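**Savent Opens Orders for Kitchen Task Pack, a Simulation Add-On for Robot Arm Developers**

RUSVILLE, February. Savent today opened orders for the Kitchen Task Pack, a set of ready-made simulated kitchens for teams that program and test robot arms. The pack runs inside Zuditz, the company's desktop simulator, and is sold as a yearly license.

The pack contains 11 kitchen layouts and 36 tasks. Most of the tasks are short pick-and-place jobs with food and tableware, such as moving a vegetable from a cutting board to a plate. Each task comes with a start state, a goal state and a scoring script. Users can run a task as supplied, change the position of the objects, or swap in objects of their own.

Layouts include islands, back counters, sinks and common appliances. Counter heights and cabinet depths can be edited in a plain text file. Lighting and surface finishes are set separately, so the same task can be run many times with a different look and the same geometry.

The Kitchen Task Pack is the first Savent product to include soft limits on gripper force. A run can be marked as failed if the gripper presses too hard on an item, even when the item ends up in the right place. Customers using the earlier Tabletop Pack asked for this feature more than any other. Tabletop Pack owners will receive it as a free update in the spring.

Four arm models are included at launch. Customers who use a different arm can import their own model file, and Savent will check the joint limits and collision shapes at no charge for the first import.

The pack was tested before release by Yousafzai Automation, an integrator that builds food handling cells for commercial kitchens. Yousafzai used the layouts to compare grasp planners ahead of work on its own hardware. Several changes came out of that trial, including a faster reset between runs and a log file that records the reason for each failed grasp.

**Pricing and availability**

The Kitchen Task Pack is available now to holders of a current Zuditz license. A single license covers up to 5 workstations at one site. Schools and colleges pay half the commercial rate. Pricing for larger sites is available on request from the Savent sales office. Downloads are sent by email once an order has been confirmed.

**About Savent**

Savent makes simulation software for robot arm developers. The company is based in Rusville, where it also runs training courses for new Zuditz users.

**Media contact**

Savent Press Office, Rusville. Screenshots and a product data sheet can be requested from the same office.
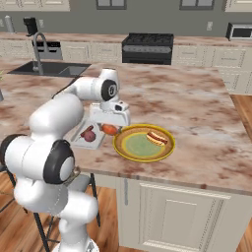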